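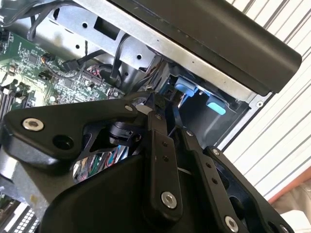

Bellamy bench notebook, March
Unit 703, desktop tower, opened for inspection and clean

Start 9:40. Side cover off and put on the lower shelf with its screws in the lid of the parts tin. Mains lead removed before opening, power button held down for a few seconds afterward to drain what was left. Wrist strap clipped to bare metal on the chassis, not to the painted part. The painted part does not conduct well enough and the strap tester complains.

The unit came in with the Wirkville lot. Tag says "random restarts, loud." Nothing else was written on the tag. The previous two from Wirkville had the same complaint and turned out to have different faults, so I am not assuming anything from the tag.

Condition on opening

Dust is moderate. Heaviest on the heatsink fins and on the inside of the front intake, as usual. Very little on the board itself. A felt-like mat had formed on the upstream side of the fins, thick enough to lift off in one piece with tweezers. Kept it out of the vacuum, it clogs the small nozzle.

Board looks sound. Went over the capacitors with the lamp held low and to one side, then again from the opposite side. No domed tops, no residue at the bases. The board reflects badly under the overhead light and the glare hides exactly the kind of crust one is looking for, so the overhead light stayed off for the second pass. Would recommend the same to anyone checking green boards at this bench. The magnifier with the ring light is worse than no magnifier for this.

Connector headers: all seated except the front panel audio, which was half off. Pushed home. Not related to restarts. The front panel block (power switch, reset switch, lamps) was seated, but the reset switch pair had a loose crimp on one side. Unplugged the reset pair and left it off for the test run. A loose reset lead will not normally cause a restart, but a chafed one can if it touches its neighbor or the chassis. Ran a fingertip along it and found no bare patch. Still leaving it off until the end.

Memory

Modules out, one at a time, each into its own bag with the slot position written on it. Contacts were dull. Wiped with alcohol on a lint-free cloth, left to dry on the mat. Did not use an eraser. It was common practice here for a while and the crumbs end up in the slots.

Slots blown out with the hand bulb, nozzle held along the slot and not down into it. One latch is stiff and does not click on its own when the module goes in; it has to be pressed closed with a thumb. Anyone fitting memory in this unit in a hurry would leave that end slightly high. This is a reasonable candidate for the restart fault and I wrote it down as such at 10:15, before testing, so that I could not claim it later as hindsight.

Refitted in the same positions. Stiff latch closed by hand and checked from the side with a steel rule laid across the top edges. Level.

Wiring

The loose wires in the chassis were lying wherever they had been pushed at the last assembly. Gathered the spare length and tied it to the frame with soft ties, two fingers of slack at each plug. Hard plastic ties were the previous method here and we have cut into insulation removing them, so the drawer of those has been moved to the packing table.

Order of work for wiring, written out again as the sheet on the wall is no longer readable:

1. Note where each plug goes before touching anything. Drawing is fine. Color alone is not enough, the makers are not consistent.
2. Unplug by the housing. Never by the wires.
3. Look into each socket with the lamp. Brown or shrunken plastic around a contact means the plug and socket are both replaced.
4. Route along the edge of the chassis and away from the fan blades.
5. Tie, then refit the plugs, then tug each wire lightly on its own.

Step 5 found one contact backing out of the main power plug. The wire moved several millimeters when tugged and the pin went back with it. Pushed in until the barb caught, tugged again, held. Second candidate for the restarts, and a stronger one than the memory latch in my view. Both were corrected in the same session, so the two cannot be separated now. That is poor method. For the next Wirkville unit, correct one thing, run it, then correct the next.

Fans and cooling

Processor fan: Vostel, sleeve bearing. Spun by hand it stopped short with a slight scrape. Taken off, cleaned with a brush, blades wiped front and back. Blades held still while using air, as always. Scrape remained. On the bench supply it settled at 900 rpm where the label gives 2000, full voltage, no control wire connected. A fan turning at less than half its rated speed would account for heat and, with the scrape, for some of the noise as well. Third candidate.

Replaced from stock. The stock fan is the same frame and same plug, from the Rollport order. It makes rated speed and is quiet. Note that the Rollport screws are slightly longer than the Vostel ones and bottom out before clamping. Use the old screws. I have put a label on the Rollport bin to that effect, but the label will fall off, they all do on that type of bin.

Old paste on the processor was dry and came away as flakes. Cleaned both faces with alcohol, two passes, second pass with a fresh cloth. New paste, a small amount in the center, heatsink set straight down and tightened in a cross pattern, a half turn at each corner until the screws stopped. Did not lift it again to check the spread. Lifting it to check introduces air and then the check has to be thrown away along with the paste.

Rear case fan fine. Cleaned only.

Power supply

Not opened. We do not open these. Checked from outside with the plug tester: all rails within limits with a light load. Light load tells very little. Moved it to the load box for twenty minutes while the paste and the memory were being dealt with, no dropout, no smell, exhaust air slightly warm. Passed.

Coin cell on the board read low. Replaced. The clock and settings will need to be entered again and the unit will report an error at first start, which should not be mistaken for a fault.

First start 11:50

Started with the side cover off. Error about the settings as expected. Entered time, defaults loaded. Memory size reported correctly, so all modules are seen. Fan speed shown on the settings page agrees with the bench reading for the new fan, near enough.

Left on the settings page for ten minutes. Processor temperature rose, then held steady. No restart.

Second start after a full shutdown, mains off and on at the wall. Same result, no settings error this time.

Load run

Ran the load test for 2 hours, side cover on. The cover matters. With it off the airflow path is wrong and the memory end of the board runs cooler than it will in use, so an open test flatters the unit. I have seen a machine pass open and fail closed at this bench.

During the run:
– No restarts.
– Noise normal. One faint tick at the start from a wire end touching the rear fan guard, stopped after the tie was moved back one position.
– Temperature steady after the first part of the run. Logged on the sheet, not repeated here.
– Memory test finished without error, then left looping.

Tapped the chassis lightly with a screwdriver handle near the memory and near the main power plug while it was running. Nothing happened. This is a crude test but it would have shown up the loose contact, I think.

Reset pair reconnected at the end with a new crimp. Button works, no restart when the lead is moved about by hand.

Conclusions so far

Three plausible causes found, all corrected, none proven. On the tag I have written "contact, memory latch, fan – cause not isolated." Please do not shorten this to "fan" when it is copied into the main list. It was shortened last time and we then ordered a quantity of fans.

Unit to stay on the soak shelf overnight with the memory test looping. If it is still running in the morning it goes to the cleaning of the outer case and then to packing. If it has restarted, swap the power supply first and leave everything else alone.

Bench notes, general

The magnetic tray is picking up fine swarf from the drill next door and passing it on to screws. Wipe it before use. A screw with swarf on it dropped into an open chassis is a fault waiting to be found by somebody else.

Small nozzle for the vacuum is split at the tip. Taped for now.

Alcohol bottle is nearly empty. Lint-free cloths are low also.

The low side lamp should have its own hook at this bench. It spends most of the day balanced on the top of the power supply box, and it slid off during the capacitor check.

To do before the next Wirkville unit
Photocopy the wiring order onto something that survives alcohol.
Find the spare main power plug housings. Last seen in the drawer with the crimp tool.
Bench check the remaining Vostel fans in stock on full voltage and scrap any that scrape.
Shorter screws for the Rollport fans, or washers.

Stopped 2:35. Load sheet is clipped inside the back cover.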